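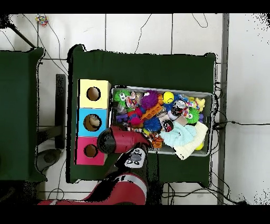

Yellow, blue and pink boxes beside a metal tray of toys.

Bellska Adds Three Frame Finishes for Tikdale Touring Bicycles

Bellska, the maker of Tikdale steel touring bicycles, announced today that three new frame finishes will be open to order in May. The finishes are a satin powder coat, a two-tone wet paint and a clear coat over brushed steel. All three may be ordered on new frames and on Tikdale frames returned to the workshop for refinishing.
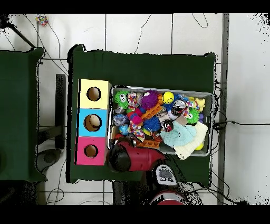
Boxes with round openings, with the toy tray at right.

The powder coat is offered in 8 colors. Two-tone paint is applied by Hasto, the finishing shop that has handled Bellska's forks and racks. Customers choosing two-tone paint will receive a color proof for approval before work begins - changes after approval are charged separately.

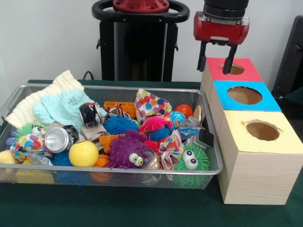
Refinishing of a returned frame starts at $689. The price covers stripping, inspection of all welds and new decals. Headset and bottom bracket removal is not included, and frames should be sent bare.

Orders may be placed through Bellska directly or through Ní Mhurchú, its dealer in Ireland. Production in the first year is limited to 2000 frames across all finishes.
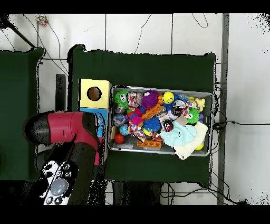 Tray of toys, including a yellow smiley-face ball.

Color samples are available on request. Existing orders are not affected.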